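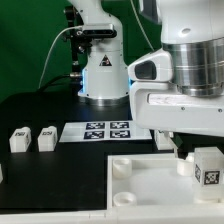

White Parts on a Black Table

Welcome to my small gallery page. My name is Shona Jardine and I like to collect pictures of plain workshop things: trays, pegs, blocks, printed labels. This page belongs to the Tidengate series, which I started in September and which has now 31 pages. Most of them show wood or metal. For this one I wanted only white plastic, because white is the most difficult color for me to look at with patience. At first all the pieces seem the same, and after some minutes they do not.

The table

A black top is a good friend of white parts. Every edge is easy to find, also the low wall of a tray. The three short pegs or cups in the tray keep a distance from each other, and I like very much how pale the floor of the tray is between them. My own trays at home are never so calm. I have 14 of them in one drawer, and they are full of screws, rubber bands and old keys.

The sheet with the four square markers brings the strongest black and white to the table. The two small blocks next to it have dark patterns too, but these are so small that I looked for them only the second time.

The cylinder

With a closer view the color changes. What I called white on the table becomes cream in one place and gray in another, and a round surface takes the light more softly than a flat one. I spent a whole Wednesday evening with this subject and wrote about 7 lines in my notebook, all of them on shadows.
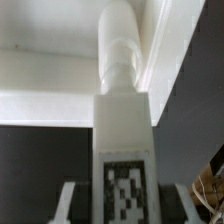 White cylinder with a faint ring, and a square marker on the block below.

The ring is my favorite detail of the page. Near it the surface looks a little more glossy, and the rest of the upper part stays matte. The marker is slightly blurred, but its heavy black border is still clear.

The next page of the series will be about glass jars and their lids. If you have a comment on the pages, please write to me through the Tidengate guest book. I read it every week and I answer slowly.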